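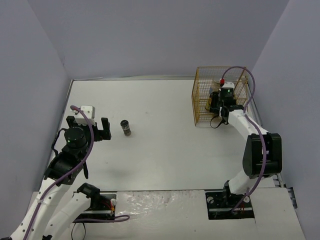
Repainting a small box room white — which finish?

Posted by Olga Jara, 2006-06-10

I'm doing up the box room in our flat in Skotport and I'm so excited to finally have a sewing corner! I want it bright, with very pale walls. The shop has matt and silk in the same shade. Last time I used silk in the hall and every bump in the plaster showed. But will matt mark if I brush past it all day? The room is tiny and the window faces north.

2 answers

Nélida Yáñez
Oh, lovely project! Go matt for the walls, definitely. Old plaster looks so much better for it, and north light is soft anyway so you won't miss the shine. I did mine in Garnthorpe last December and still grin when I walk in. Get the wipeable sort if you can stretch to it — ordinary matt goes shiny where you rub it. Two coats, and let the first one dry overnight even if the tin says four hours. Use a small roller in the corners, and keep the leftover paint in a jam jar with your name for the colour on it (mine says "not magnolia").

Dusness
silk. easier to clean. my brother had matt and it was filthy in a year

Comment from Olga Jara
Thank you both! Wipeable matt it is. Does anyone know if I need to sand the old gloss on the skirting first?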